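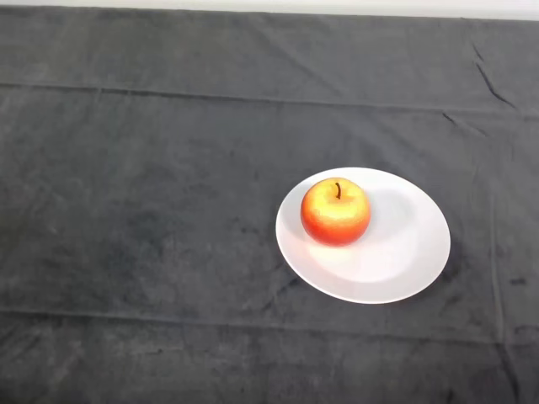

olline_orchard
First Sarkum of the year and I'm so pleased! Four months in the shed and still crisp – the yellow round the top going into that orangey red is exactly what I hoped for when I grafted it.

Kneath
Lovely, but are you sure? Mine are never that squat. I'd say Nonda.

olline_orchard
Nonda's greener on my tree, and much sharper!

pipsandcores
With Kneath on the shape, but those fine speckles say Sarkum to me. Try one with cheddar – wonderful.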